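Two-Arm Handover: April Update

The Flunura robotics club has moved from single-arm picking to two-arm work. Both arms are mounted at opposite edges of the white table, and the task for this term is the handover: one arm takes a part, the other closes on the far end, and the first lets go.

The Davik controller now runs both arms from one clock. Before this change the lower arm lagged the upper by around 50 milliseconds, enough to twist a part out of the grip. The Nurkix scripts were rewritten to match, and the old versions are in the archive folder. Please do not mix the two.

Each group runs 30 trials per part and logs every one, including aborted runs. A trial counts as a pass when the part is held by the second arm alone for 4 seconds. Drops and double grips are logged separately – they have different causes and should not be averaged together.

Ridged plastic parts remain the hardest. Grip force has to stay low, and a fingertip that lands on a ridge tends to slide to one side. Groups should record the approach angle for both arms, along with which end of the part was taken first.

Results are due before the Bermúdez meet. The entry form asks for the raw log, the script version and one page of notes. Bench time is Monday after class. 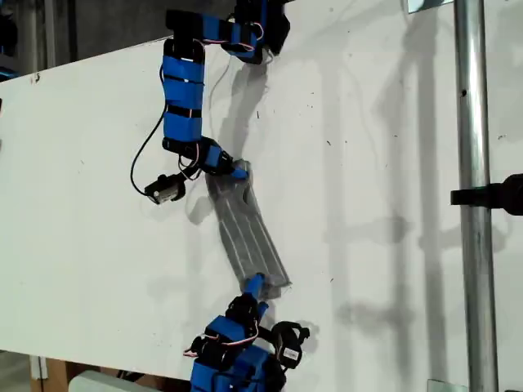 Bench Rules

Power off both arms before touching the wiring. Check that cables clear the elbow joints through the full range of motion.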